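Meeting Room 8, Trestemness building
3 October 2023
Entry: D. Sydorenko

Checked the room ahead of the November review with Larnard. The whiteboard is to be wiped before each session; faint lines and some red and blue marker remain. The ceiling display stays on its present mount. Acoustic panels are to be kept free of tape and hooks, and the vent slot in the panel wall must not be covered. Cups and personal items are to be taken from the table at the end of each booking. Cleaning request filed with Olier under number 666. 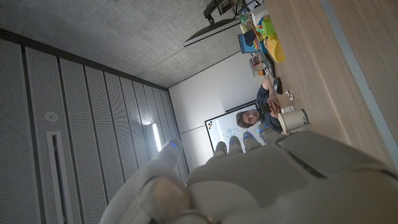 Jang asks that the whiteboard be photographed before it is wiped, as the notes from the last planning session have not yet been copied.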